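Progress report to the Mwaipopo Fund, November
Prepared by Godfrey Nyamweya, Maltetti guesthouses

We are six months into the room-cleaning work, and I am happy to say the two-armed unit now has a regular place on the morning shift. It has completed 530 sweeping runs so far. Floors are its strongest job by far, and the cleaners have started planning their rounds with that in mind.

Sweeping and emptying the dustpan, guest room:
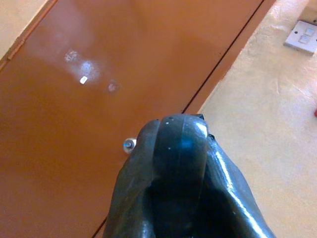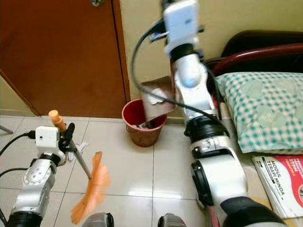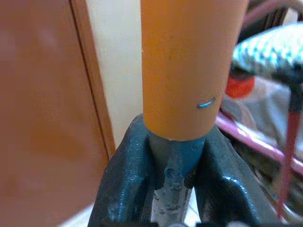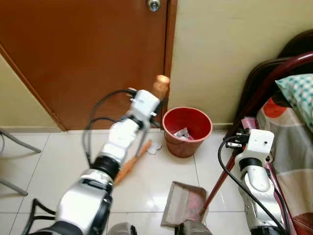
The biggest change is for backs and knees. Josphat Urio used to sweep every room himself and now spends that time on beds and bathrooms, with a last look at the corners. He asked for a say in which rooms go first, and we gave him the schedule to run. Hamisi Shirima has trained nine colleagues to start, pause and stop the unit, and two of them want to learn the maintenance side too (great news for us!).

Some things still need work. Small paper scraps get missed, and a full room takes 38 minutes, too slow on checkout mornings. Ernő Borbély is adjusting the dustpan grip with that in mind.

No hours have been cut, and the staff have that in writing through the end of the grant. Next we would like to try the upstairs rooms and pay two cleaners a trainer's rate. The budget sheet follows separately.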